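6 Aug 2022

# The washing up can wait

I've worked in and around light manufacturing for most of my adult life, the last stretch of it at Erkwood, where we mould and pack plastic housewares. Every year or so a relative asks me when they can buy a robot that does the housework. My answer hasn't changed much. Machines can do pieces of chores. They can't yet do the chore.

The difference matters more than it sounds. On our floor we have a packing cell that has been running since November, built by an outfit called Arancibia. It puts lids on tubs at 30 a minute and does it all shift. A person can't keep that up and shouldn't be asked to. But the tubs come down a chute facing the same way, the lids come off a stack, and there's a fence around the lot. If a tub arrives on its side the cell stops and a light goes on, and one of us walks over and stands the tub up. It takes a second. The cell has no idea how to do it.

A kitchen is nothing but tubs on their side. The cutlery is in a heap, there's a tea towel over the colander, and someone has left a mug on top of the toaster. Clearing a table after tea involves a few dozen small decisions that we don't notice ourselves making: what's rubbish, what goes back in the fridge, which bowl fits in which, how hard to hold the one with the chip in it. You could write rules for any one of those, but you'd be writing for a long while, and your neighbour's kitchen would need a different set.

I'm not a sceptic about all this. The hands have improved a great deal. Ten years ago most of the grippers I saw were made for one part and were useless with anything else. Now you can get fingers that will pick up an egg carton and a spanner without being changed over. The arms are cheaper too. I was quoted 200 dollars a week to lease one, which is less than we spend on forklift hire. The cameras are small enough to ride on the wrist, so the machine can look at what it's holding from close up.

What hasn't improved at the same pace is speed and recovery. I went to a demonstration put on by Astance, who are working on household tasks, and watched an arm put away 25 items from a bench. It got there. It took long enough that I had a coffee and came back. Twice it missed, closed on air, and carried the air carefully over to the shelf. The people running it were quite open about this, to their credit. They said the misses were what they were working on.

Cloth is another problem. Anything on a tablecloth is sitting on a surface that creases and slides. A patterned one, with dark bands and little diamonds running across it, gives the camera plenty of edges to look at, and hardly any of them belong to the thing it's meant to grab. Thin plastic with holes through it isn't easy either. I make the stuff and I still pick up two baskets when I want one. 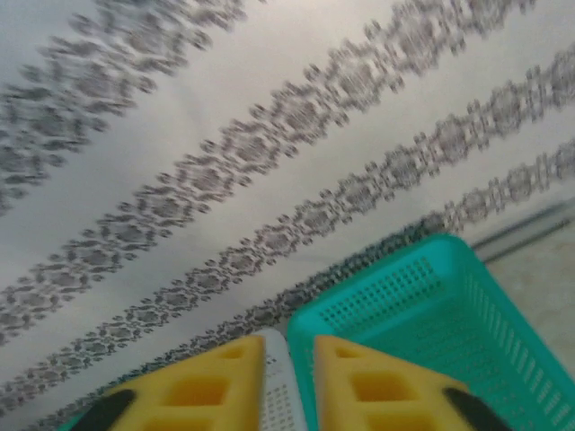

*Yellow gripper fingers closed on a piece of white perforated plastic, beside a teal basket on a patterned tablecloth.*

Moving a basket is the kind of job I'd use to judge any of these machines. It's light, it's cheap, nobody is hurt if it's dropped, and a four-year-old can do it. I'd want to see it done 175 times in a row, in a room the machine hasn't been in before, with no one standing beside it holding a stop button. The makers of the Jalletti arm say they'll have one in homes soon. I'd like to see their basket numbers first.

My guess is that shops and laundries will get useful general-purpose machines well before houses do. A laundry has the volume to pay for the thing and a supervisor to rescue it when it gets stuck. A household has one load of washing and a person who's already in the room, and if she has to keep an eye on the robot she may as well fold the towels.

I'd also ask people to be careful with videos. A clip of a robot loading a dishwasher tells you it loaded that dishwasher. Ask how many goes it took, whether the clip has been sped up, and who put the plates where they were at the start. If the answers are good, I'll happily be wrong, and I'll put my name down for one. Until then the sponge is under the sink.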